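The Eighth Bottle

Sun-ja Cheon came back to painting on a Sunday in December, at the long table by the window, with the same set of bottles she had put away in the spring.

Her niece Seul-gi had carried everything over from the closet. She had said she would stay an hour and then see.
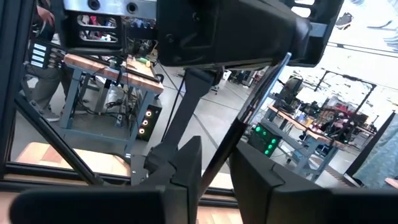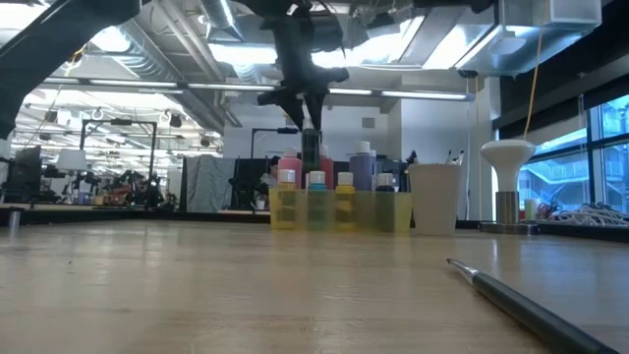 Sun-ja had never been a tidy person, but she was strict about paint. Her teacher, Kristine Dumlao, had taught her to keep the bottles in two rows and to put them back the same way every time, so that the hand could find a color while the eye stayed on the paper. The short ones went in the front of the yellow tray and the tall ones went behind. The pink stood at the left end and the purple at the right, with the dark green and the red between them. Kristine had moved to Hiltetmont five years ago and they wrote twice a year, but the bottles still went back the way she wanted.

"Which one do you want first?" Seul-gi asked.

"I don't know yet."

"You could just start with the sky."

"I'm not doing a sky."

She was doing the stairs. She had decided that on the bus. For most of a year she had looked at the outside stairs through this window while she did other things, and she thought she knew how the railing went. Now that she had to draw it she found she didn't know at all. She drew one line with a pencil, then a second beside it, and the second was wrong.

Seul-gi ate a clementine and read the back of an envelope. It was from Meredith, the shop on the corner, which was closing. Everything was 10 percent off. Seul-gi said that was a poor sort of closing sale.

"Mi-kyung bought her easel there," Sun-ja said. "She paid 300 for it and she hangs coats on it."

"Three hundred dollars?"

"It's a nice easel."

She rubbed out the second line and put it back in nearly the same place. Then she unscrewed the cap of the dark green. It didn't want to come. She held it in her sleeve and tried again, and Seul-gi reached over without looking up from the envelope and turned it for her.

The paint had thickened but it was still good. Sun-ja put a little on a saucer and added water from her brush. It was much too dark for the stairs. She used it anyway, on the lowest step, and then on the one above.

"Stairs aren't green," Seul-gi said.

"These are going to be."

After that they didn't talk for a while. Sun-ja worked up the page one step at a time. Near the top she ran out of room and had to make the steps narrower than they should have been, so the whole thing leaned. She had done the same with a church once, in Kristine's class, and Kristine had told her to leave it.

She left it. At four Seul-gi put on her coat, and then stood behind the chair with her bag on her shoulder.

"Can I have it when it's dry?"

"It isn't finished. There's the railing."

"When there's a railing, then."

Sun-ja picked up the turquoise, put it down again, and asked her to turn on the lamp on her way out.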